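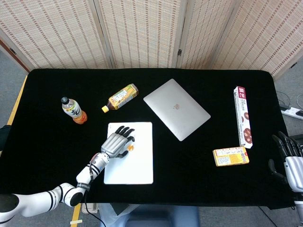 Why do students stop using the reading room after week 6?

Project report, Skestmont evening program
Drita Vukadinović and Radomir Kovačević
Dec 12, 2025

1. What we wanted to know

The reading room on the second floor of the Petek building is full in September and close to empty by November. Everyone we talked to had a theory. Too cold, too loud, the chairs, the new cafe, people just give up on the semester. We wanted to check which of these hold up. Small question, but the library is deciding on the winter opening hours and we figured even a rough answer is better than guessing.

Our starting guess was noise. We were mostly wrong on that, see section 4.

2. Background

Not a lot written on our exact topic. Plenty on library use in general, mostly big universities with 24 hour buildings, and Skestmont is not that. The closest thing we found was an older student report from the Skurthorpe campus, which looked at their study hall over one spring. They blamed exam timing and left it there. Useful for the method, less for the findings. They only counted heads at noon, and noon at Skurthorpe is a totally different crowd from ours — day students, mostly living close by. Ours come straight from work.

We also read the library's own notice board posts from the last year. Hours changed twice. The second change moved closing from 10 pm to 9 pm and as far as we can tell it was announced on one sheet of paper by the elevator.

3. What we did

Two things.

First, the door log. The room has a card reader, and the front desk gave us the entries for the semester with names and card numbers taken out. 1507 entries in total. We sorted them by week and by hour of day using Pluromico, the spreadsheet tool from our methods class. It crashed on the first import because of the date column, so we split the file in half and that worked.

Second, interviews. We talked to 14 students, all from the evening program. Each talk was short, a few minutes in the hallway or by the vending machines, and one by phone. Same questions for all: do you use the room, did you use it before, what changed, what would bring you back. Radomir asked, Drita took notes. We did not record anybody. Looking back we should of recorded at least a few, the notes from the first evening are pretty thin.

We planned a third part, sitting in the room and writing down noise levels with a phone app. Tried it for one evening. The two phones gave completly different readings side by side so we dropped it.

4. What we found

The drop is real but it isn't a steady slide. Entries hold up fine until week 6, then fall hard in a single week, then stay flat. The hard drop is the same week closing moved to 9 pm.

By hour: the afternoon hardly moves at all. Nearly all of the loss is after 7 pm. Makes sense once you look at the class schedule. Evening classes let out at 7:45. With a 10 pm close that leaves a decent stretch to work. With a 9 pm close you get there, find a seat, and the lights are flashing before you finish one reading. People just go home.

Interviews mostly back this up. The closing time came up more than anything else, often before we asked about it. One student put it like this: "By the time I sit down and find my page I'm already checking the clock." Another had never heard about the change and found the door locked. Did not come back after that.

Noise came up much less than we expected. The people who did mention it meant the hallway door, which slams. Heating was mentioned by 3 students, all of them sitting on the window side. The cafe, zero. So much for that theory.

Two students said they had moved to the Petek lobby, which is open later. Worse chairs, bad light, but open.

5. Problems with our data

The card log only counts people who swipe. Groups walk in on one card all the time, we have done it ourselves. So the real numbers are higher, and we can't say if groups got more or less common over the semester.

All our interviews were with evening students, so it's no surprise they care about evening hours. A day student might tell you something else.

Also week 9 had the long weekend. We left it in but it pulls the line down.

And we can't prove the closing time caused the drop. Midterms landed in the same stretch. But midterms end and the numbers didn't come back up.

6. Suggestions

Go back to 10 pm on the nights with evening classes, Monday to Thursday. Friday can stay at 9, hardly anyone is there.
Put hour changes in the weekly email as well as on paper.
Fix the hallway door — a felt pad would probably do it.
Run the log again in spring and compare.

7. Who did what

Radomir: interviews, sections 2 and 5. Drita: door log, charts, sections 3 and 4. The rest together. Charts are in the separate file, the one called final2 and not final. Interview notes are with Drita if anybody wants to see them, handwriting warning.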